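Can a Machine Do the Kitchen Chores Yet? Report of Our Student Project
Print this page | E-mail this page
14 shares | 2 comments

The question of our project was simple: can a robot do ordinary chores at home or in a shop, or is it still too early? We do not own a robot, so we worked in simulation. We used the Vusasis kitchen model and an arm controlled by the Velteck software, both available in our department. The work started in November and we met every Friday.

We chose tasks which a person does without thinking: opening a cabinet, closing it, moving a small thing from one place to another. The first task took most of our time. A cabinet must be found, then the hand must come to the right height, and only then can it pull.

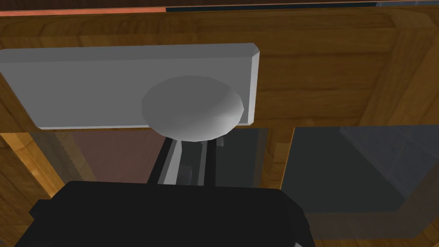
Figure 1. The gripper below the round knob of the cabinet.

We gave the arm 30 attempts at the cabinet task and it finished 15 of them. Most of the failures happened in the last small distance before contact. The hand came a little too low or too much to one side, and the fingers closed on air. When the contact was good, the pulling itself was rarely a problem. This was a surprise for us, as we had expected the opposite.

Before the cabinet task we also looked at how the arm behaves when it has to search.

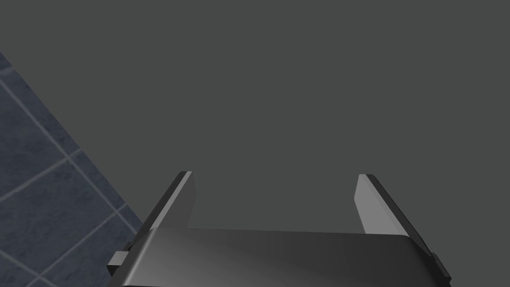
Searching was the weakest part of the whole system. A person who enters a kitchen turns the head and knows at once where things are, but our arm only knew what its own camera showed. With the tiles in one corner and plain gray everywhere else, such a view tells the program almost nothing about where to go next. We tried to help by adding a rule: if no known object is visible, move back and look again. The rule made the attempts longer, and we are not sure that it made them better.

We recorded 3052 steps of movement in total. Reading them was slow work, and we made one mistake which we must report. In the first week we saved the joint positions in the wrong unit, so those attempts are not included in the result above.

The second difficulty was the glass. The Foulkes method, which we followed for depth, is made for solid surfaces. A door with a glass part gave distances that jumped between one step and the next. We reduced this by taking the distance from the wood near the glass and using it for the entire door. It is not an elegant solution.
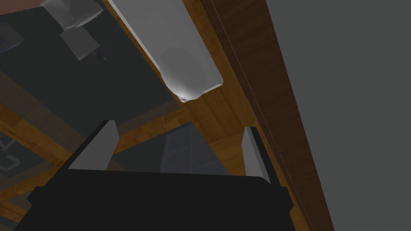

Figure 3. Open fingers, with a glass-like panel and wood behind them.

What about a shop floor? We discussed this with the other group, who simulated the Brundmont storage room. Their shelves were always in the same place and the boxes had only 2 sizes. Their arm did better than ours, but they also had to change the program when one shelf was moved. We think a shop can be arranged for the machine more easily than a home can.

Our answer is therefore "partly". The single movements are possible. A complete chore, from looking for the object until the door is closed again, is still difficult for the system we used. Next term we would like to give the arm a second camera with a fixed position and repeat the same attempts.

Print this page | E-mail this page
This site uses cookies to improve your visit. Accept | Settings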